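Support > Facilities > Rooms and Furniture > Closed

Table in Room 2 rocks when leaned on
Reported by: Haf Edwards
Assigned to: Desta Gudeta
Site: Brurndale

Thursday, 9:15. The white table by the gray wall tips slightly when you press on the near side. A pen rolled off it twice this morning. I turned it 90 degrees and it still rocked, so it may not be the floor.
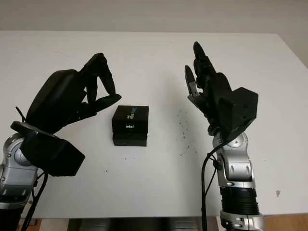 Table in Room 2, small black Intel RealSense box at the center.

Desta: Went over with a level. One foot had backed out of its thread. Screwed it in and tightened the locknut. No movement at the corners now – the near side still gives a little under full weight.

Haf: Better, but I can feel it when I write.

Desta: Tightened the bolts under the top as well, took about 30 minutes. Please use it for a day and reply on this ticket.

Haf: Steady all day. OK to close.

Status: Closed by Desta Gudeta. Spare feet are in the Prothero cabinet, second drawer.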